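Small brown spot on a light wood table
Posted by Keerthana Palaniappan, November, 10:15 pm

Hello all. There is a small round mark on our table, near the place where I keep the plastic food wrap. The wood is pale, so my eye goes to it every morning. I wiped with dish soap, no change. I don't know if the top is oiled or lacquered.
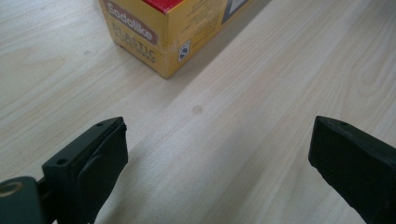 Re: Small brown spot
Selim Coşkun wrote:
Rub it with fine sandpaper, along the grain, then put oil. Ten minutes of work.

Yolandi Motaung wrote:
Please do not sand before you know what it is! If the top is veneer, you can go through it very quickly — I ruined a Rikton desk like this.

Selim Coşkun wrote:
I said fine paper. But okay, look at the underside first.

Keerthana Palaniappan wrote:
I will wait with the sanding. I put one more view of the table, the mark is a little below the box. It is faint, but I cannot stop seeing it.

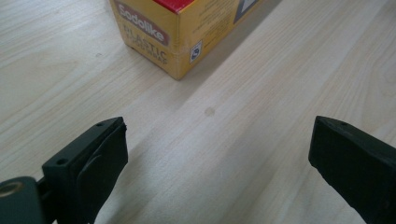 Solange Figueiredo wrote:
Can I try baking soda on it?

Yolandi Motaung wrote:
Only as a soft paste with water, and test it under the table first. Leave it a few minutes, wipe with a damp cloth, then dry well.

Selim Coşkun wrote:
I still think oil would hide it. A mark so small is not worth a paste.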